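Mesorow Kicking Net review: one season in the yard with a high school kicker

2026-10-24

Quick one between practices. Got asked three times last week what net we use on the sideline and at home, so putting it all in one place and then I can just send the link.

Background. I help with special teams at a small high school, and my kid kicks and punts on the JV side. So the net gets used twice. Once at school on game nights, where it gets knocked over, leaned on and dragged through mud. Then in our back yard most evenings. We had a Venter net before this one, the cheap one with the clip-on feet. It lasted a season and a half and then the top bar bent and that was that.

Bought the Mesorow in February, on sale. Paid 330 with the carry bag. Full price is a fair bit more and I'll get to wether it's worth that.

Setup

First time took me 40 minutes. Yes really. The instructions are one folded sheet and the drawings for the left and right uprights are swapped, or at least they were on mine. Now it goes up in a few minutes if there's two of us. Alone, longer, and you will swear at the top bar. Trick is to hang the net on the bar before you lift it. The sheet tells you to do it after. Don't.

The poles click together with push buttons. Good buttons, stiff, none have popped out on us mid-kick. The Venter did that constantly. One of the buttons got gritty around midseason, rinsed it with the hose, fine again.

Kicking into it

This is where the money went, I think. The pocket is deep and the ball drops straight down into it. No bounce back. On the old net a hard kick would come right back at your shins and my kid started flinching on his follow through, which is a terrible habit for a kicker to pick up. Took a couple weeks on the new net for that to go away. Leg swings all the way through now, hips finish, head stays down. 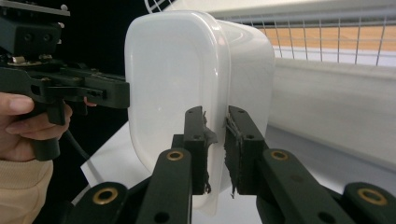

Punting is different. Net is tall enough for kickoffs and field goals but a good punt comes off the foot steep, and if you stand where you'd naturally stand it goes over the top. You have to crowd it. We put him real close and it works ok, but then he's not taking his full steps. For punters only I'd look at the Distska one, taller and wider, heavier too. Another school in our conference has it and their punter loves it. I've kicked into it exactly twice so take that for what it is.

Snaps. We also use it for long snapping, with the strap target that comes in the bag. The target is junk. Hooks are thin and the thing slides down to ankle height after every few snaps. We zip tied it. Problem solved but come on.

Wind

Bad. Tips over easy. It has little stakes, fine on grass, useless on turf obviously, and our home field is turf. Two sandbags on the back feet and it stays put unless it's really blowing. Sandbags are not included. They sell their own, don't bother, any sandbag works. One away game it went over on the sideline during the third quarter and the ref gave me a look. Should of brought the bags.

Wear

Net itself still looks good. There's one spot right in the center where the mesh is going fuzzy, same spot every ball hits, so no suprise. No holes yet. Feet have some rust where the paint scraped off. The carry bag zipper died in week four. Carry bag is the weakest part of the whole thing by far and I'd rather they charged less and left it out. We wrap the poles in an old towel and a bungee now.

Customer service: emailed about the zipper, got a reply in two days, they asked for a photo and the order number, then offered me a discount on another bag. Not a new bag. A discount. I passed.

How it compares

Venter: cheaper, lighter, bouncy pocket, bent on us. Fine for a little kid or a middle school team that kicks twice a game.

Distska: bigger, better for punting, a pain to move. Needs two people every time. If it lives in one place, great.

Prandness: haven't owned it. Looked hard at it. The pro style frame is 1403 before shipping and there is no world where a JV program is paying that. Maybe if you run camps.

Mesorow: the middle one. Good pocket, ok frame, bad bag.

Does it make anybody a better kicker? No, reps do that, but he gets more reps when he isn't chasing balls into the neighbor's hedge. He does 60 a week in the off season, less once games start, and I'd keep it lower than that for younger kids. Legs get tired and then the form goes and you're practicing the wrong thing. Also get him on a real field with real uprights whenever you can. A net says nothing about where the ball was headed. We had a stretch in September where everything looked great in the yard and then he hooked two extra points left on game night. Filmed him from behind after that and his plant foot was way too close.

Would I buy it again

At the sale price yes. At full price I'd think about it, and probably still yes if the old one had just broken the week before the opener. For a team with a punter who can really boom it, no, get the taller one.

Few things people asked me already:

Fits in a regular sedan? Poles yes, with the back seat folded.

Can you leave it out in the rain? We do. See the rust.

Soccer balls? Works, my younger one uses it. Pocket grabs them fine.

Replacement net sold seperately? Yes, and it's the same hooks, so when the fuzzy spot goes I'll just swap it. Will update this when that happens. Gotta run, JV kicks off at five thirty and the sandbags are still in the garage.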